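Ondora 셀 정비 회의록
2021년 4월, 금요일 오전 / Trumier 2층 회의실
참석: Áine Ó Riain(진행), Éabha Ó Dálaigh, Osvaldo Parisi, Ultan Brennan, Edivaldo Guimarães(기록) 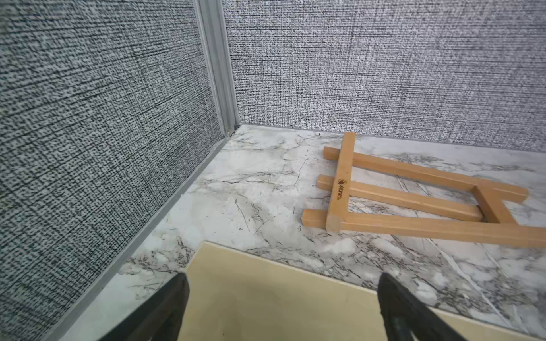
Osvaldo Parisi는 손목 카메라를 다시 끼울 때마다 보정값이 달라진다면서, 보정보다 브래킷 나사부터 바꾸자고 했다. 지금 나사는 머리가 닳아 규정 토크까지 조여지지 않는다는 의견이었다. 이견 없이 첫 안건으로 올림.

1. 손목 카메라 브래킷
- 나사 전량 교체. 부품은 Sorkden에 주문하고 도착 전까지 카메라를 분리하지 않는다.
- 교체 후 보정을 새로 하고 결과 파일은 공용 폴더에 둔다. 이전 파일은 지우지 말 것.
- 담당: Parisi

2. 그리퍼 손가락
- 2월 교체 이후 누적 개폐 횟수는 3,000회. 점검 주기는 1,000회인데 마지막 점검 기록이 빠져 있음.
- Ó Dálaigh: 점검은 했으나 일지에 적지 않았다고 함. 날짜를 확인해 소급 기입하기로 함.
- 패드는 양쪽을 함께 교체한다. 한쪽만 갈면 닫힘 위치가 틀어진다.
- 영점은 손가락을 완전히 연 상태에서 시작해 잡는다.

3. 작업 공간
- 바닥은 흰 대리석 무늬를 당분간 그대로 사용. Brennan이 무늬 없는 회색 시트를 제안했으나 보정 작업이 끝난 뒤 다시 논의.
- 직물 벽 패널과 알루미늄 모서리 기둥의 고정 상태를 월 1회 확인. 패널이 밀리면 팔의 접근 한계도 다시 설정해야 함.
- 목재 이젤과 연노란색 판은 시험용 물품 목록에 유지한다.
- 바닥 청소는 마른 천으로만 한다. 세정제 사용 여부는 Guimarães가 시트 공급처에 문의.

4. 오류 148
- 이번 주 5회 발생. 모두 팔이 뒷벽 쪽으로 뻗은 자세에서 멈춤.
- Brennan은 케이블 당김을 의심. Ó Riain은 속도 제한값도 함께 보자고 함.
- 케이블 클램프 위치를 먼저 옮기고, 속도값은 건드리지 않은 채 같은 동작을 반복해 비교한다. 담당: Brennan

5. 기타
- 비상정지 버튼 덮개 분실. 예비품 없음. 브래킷 나사와 같이 주문.
- 정비 일지 양식에 누적 개폐 횟수 칸을 추가한다. 담당: Ó Dálaigh

다음 회의는 나사 입고 후 Ó Riain이 공지.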